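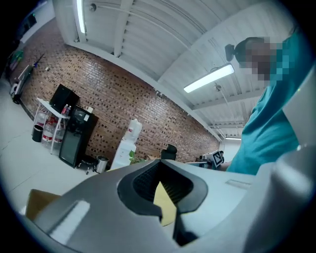
The hand-held gripper in the shop, with a marker board set up toward the far end of the brick wall.

Narken hand-held gripper – README

Narken is a gripper you carry around by hand, built in a shared workshop. It has a light gray body and a yellow pad. This folder holds the printable parts, the capture script and the first set of recordings made with it. The design started from an older claw called Ludetti, and some file names still begin with "lud_". Leave those alone, the script looks for them.

Maintainer: Triin Hunt
Last edited: 12 January 2018

What is in the folder

parts/ – body halves, finger mounts, pad molds
capture/ – recording script and settings file
clips/ – video, one folder per session
marker/ – printable marker sheets
notes/ – build log, partly handwritten and scanned

Building

Print the two body halves with the opening facing up. Supports inside the side slots are hard to remove, so turn them off there and accept a slightly rough top edge. The body takes 40 hours on our printer. Sand the seam before closing it, and don't glue anything until the finger slides freely by hand.

The pads are cast in the Đinh mold (two-part, in parts/pads). The Unero mold is an earlier shape with a blunt tip. It still fits but slips on thin items such as paper and washers.

Recording

1. Stand the marker board upright where the camera can see it.
2. Start the script and wait for the beep.
3. Open and close the gripper fully, twice.
4. Do the task.
5. Stop the script before putting the gripper down.

If step 3 is skipped the finger width comes out wrong for the whole clip. There is a repair script in capture/old, but it only works on clips recorded after July.

Data

The set has 105 sessions and 4,000 clips. Of these, 3,000 are labeled with a task name. The rest are usable video with an empty label field. Faces are pixelated in the released copies. Lighting is the shop's own fluorescent tubes, and bright reflections on the gray plastic are common – a matte coat would help, and the next body will get one.

Known problems

– Marker detection drops out when the board is far down the room.
– The left slot catches glare and is sometimes picked up as an edge.
– Clip times are in local time, with no zone stored.
– lud_finger_b is mirrored. Flip it before printing.

Use

Free for any use, parts and clips both. Send fixes to Triin or leave a note in the build log.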